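O quiosque da Vondia

A máquina chegou ao supermercado numa segunda-feira e ficou entre a lavandaria e a banca das flores. Dizia, em letras verdes: "Transforme as suas moedas em Rallex". Por baixo, em letras menores, havia a comissão, que Ľubica Šimko leu duas vezes, com os óculos e depois sem os óculos.

Ela trazia um saco de pano com as moedas do marido. Durante muitos anos ele tinha guardado os trocos em frascos de café e nunca explicou para que serviam. Agora os frascos estavam vazios e o saco pesava tanto que ela o tinha transportado no carrinho das compras, como uma criança adormecida.

- Precisa de ajuda? - perguntou Selma Popescu, a rapariga da Vondia, que tinha uma camisola da empresa e um ar de quem dormiu pouco.

- Preciso de saber uma coisa. Se eu ponho aqui as moedas, onde é que elas ficam?

- Ficam dentro da máquina. E a senhora recebe o valor em Rallex, no telemóvel.

- E o Rallex, onde fica?

Selma abriu a boca e fechou-a. No curso de formação tinham-lhe ensinado respostas para 27 perguntas, e esta era a quarta, mas a resposta falava de uma rede distribuída e ela teve vergonha de a dizer àquela senhora.

- Fica numa espécie de livro - disse por fim. - Um livro que muitas pessoas têm ao mesmo tempo, e ninguém pode arrancar uma folha.

Ľubica pensou nisto. O marido também tinha um livro, um caderno azul, onde escrevia as dívidas dos vizinhos. Depois da morte dele, o Hrvoje Mujić, do segundo andar, tinha vindo pedir para ver a sua página, e pagou tudo, até uma quantia que estava riscada.

Deitou as primeiras moedas. A máquina engoliu-as com um barulho de chuva grossa e começou a contar. Devolveu três, que eram de um país que já não existia. Ľubica guardou-as no bolso do casaco.

Quando o saco ficou vazio, o ecrã mostrou 594 e perguntou se ela queria continuar. Havia dois botões, um para comprar Rallex e outro para receber um talão e levantar o dinheiro na caixa.

- Amanhã pode valer mais - disse Selma, porque era a resposta número nove. E depois, mais baixo: - Também pode valer menos.

- Com o caderno era igual - respondeu Ľubica.

Carregou no primeiro botão com metade do valor e no segundo com a outra metade, porque a máquina, afinal, permitia isso. Com o talão comprou pão, detergente e um ramo de cravos. À saída parou junto da porta, tirou o telemóvel da mala e olhou para o número pequeno no ecrã. Já tinha mudado. 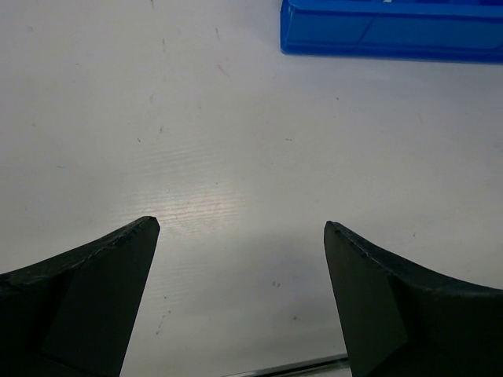
Outros contos desta série

A casa de câmbio de Murden
O caderno azul, segunda parte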